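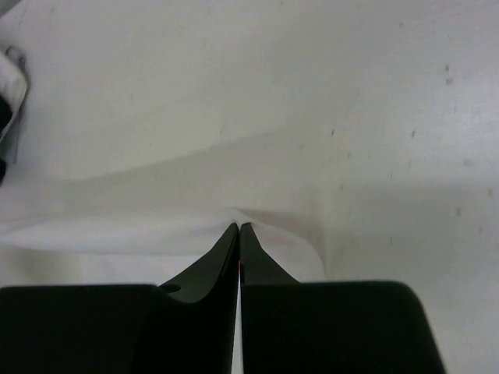

White cloth draped over a white tabletop.

Where does cloth come from?

A lot of white cloth is made of cotton. Cotton grows on a bush. When the seed pods, called bolls, are ripe, they split open and show soft white fluff inside.

First the seeds are taken out of the fluff. Next the fluff is combed so the fibers lie the same way. Then it is twisted into a long, thin thread. This is called spinning.

To make cloth, threads are woven on a loom. The threads that run the long way are called the warp. The threads that go over and under them are called the weft.

Try it: Pull a loose thread from an old rag. Untwist it with your fingers. Can you see the tiny fibers?

New words: boll, fiber, loom, warp, weft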